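1/ Today I am sorting the cutlery drawer. I wanted to do this since December. My rule is simple: everything comes out on the table first, and only then I decide what goes back.

2/ I have spoons from three different homes. Some are from my grandmother, some came with the flat, and one set I bought at Brevby for 20 pounds. They never matched and I don't mind it.
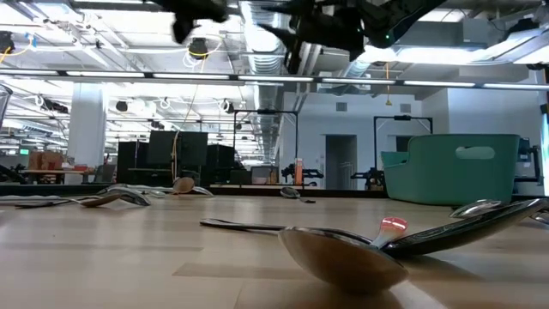 3/ The green basket is for the things we use every day. The rest goes to the box under the sink, and I will look in it only when guests come.

4/ Small advice: wipe the drawer before you put anything back. Mine had crumbs in all four corners, and also a key which I was searching for a long time.

5/ Question for you. Do you keep the big serving spoons together with the small ones? My sister says never. I have always done it, but now the drawer closes badly.

Filed under: Home & Tidying

Comments (3)
Big ones in a jar next to the cooker!
I did my drawer last month, it took the whole evening.
Where did the key belong?

© Salleo 2024 | Contact | Back to top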